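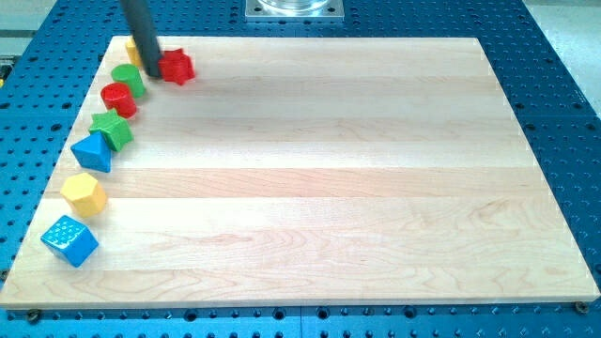
Galleck Tabletop Work Board for Robot Cells

The Galleck board is a maple work surface for small pushing and sorting tasks with a robot arm. It lies on your perforated table and gives the tool a plain, pale area where colored blocks are easy to tell apart. In the picture, eight plastic blocks in red, green, blue and yellow are on the left part of the board, and the middle and right are free.

Material: solid maple planks, joined edge to edge, natural finish
Order number: 103 (board only), 111 (board with block set)
Made by: Gerelen

Good practice before you run the arm

The board does not replace the risk assessment of your cell. Please make this assessment for the complete application, with the arm, the tool, the blocks and the table together. If you change the tool, you must look at it again.

Set the lower height limit of the tool in the controller and not only in your task program. We recommend a rod with a rounded end, which should stay above the wood when it pushes a block. Run every new path first at reduced speed, with one person at the stop button.

Keep hands away from the board while the arm is enabled. To put the blocks back by hand, stop the arm first and wait until it stands still. Write this rule on the cell card, also for short visits.

Blocks should not be stacked during pushing tests. Keep bolts and loose tools off the working area.

Care and inspection

Clean with a dry cloth. Check the seams and the front edge every 14 days of use. At our Trascombe workshop we turn the board over after 4,000 pushing cycles, and we advise the same to customers. A board with a raised seam should be taken out of service, as a block can catch on it and tip.

Delivery

The board is sent flat, with the inspection sheet in the box. Customers of the older Arruda board can keep their cell card, but the height limit must be measured new.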